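How to Seal a Concrete Benchtop (Without Wrecking It Like I Did the First Time)

13 May 2021

I poured my first concrete benchtop for the laundry and was so pleased with it that I left a cut lemon on it overnight. Next morning there was a pale, rough patch the exact shape of half a lemon, and no amount of scrubbing was going to shift it. So if you've just pulled your slab out of the mould and you're dying to get it into the kitchen, please wait a bit and seal it properly first!

What you'll need

A penetrating sealer (I use Leltuston)
A water-based topcoat (I've had good results from Clirodton Satin)
Sanding pads in 200 and 500 grit
A microfibre roller and a tray
Painter's tape
A vacuum and plenty of clean rags
Gloves, goggles and a proper dust mask

Let it cure

Four weeks is what I give it. You can sneak in earlier if the weather's been warm, but I tried that in April and the topcoat went cloudy along one end. To check, tape a square of clear plastic to the top, leave it overnight and peel it back in the morning. If there's fog on the underside, or the concrete has gone dark, give it another week.

Sand it

Start with the 200 and work in loose circles with hardly any pressure. You're only taking off the chalky skin. Push too hard and you'll start showing the sand and stone underneath (lovely if you wanted that look, annoying if you didn't). Go over it again with the 500, and don't forget the front edge, where everybody's hands and belt buckles end up. I know people who go right up to 2000 for a mirror finish, but a topcoat needs a bit of tooth to hang on to, so I stop well short.
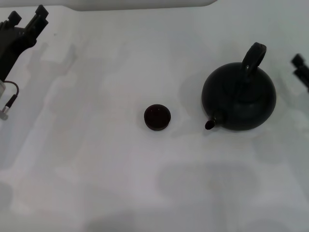 Vacuum the lot, then wipe it down with a damp rag until the rag comes away clean. Mine usually takes three or four goes. Let it dry overnight again before you open the sealer.

Put on the penetrating sealer

Pour a little into the tray and roll it on in one direction, keeping a wet edge as you go. After ten minutes, wipe off anything still sitting on the surface – puddles dry shiny and you'll see every one of them when the afternoon sun comes in. Do 2 coats, leaving the time between them that it says on the tin.

Roll on the topcoat

Thin coats, please! Three skinny ones will beat one fat one every time. Roll the second coat across the first, and give the surface a very light rub with a worn-out 500 pad between coats. If you get bubbles, your roller's moving too fast.

Then keep off it. I let mine sit three days before putting anything on it and a full week before the kettle went back. Wipe up wine, vinegar and lemon juice when you spot them, use a board for chopping, and plan on a fresh topcoat every couple of years.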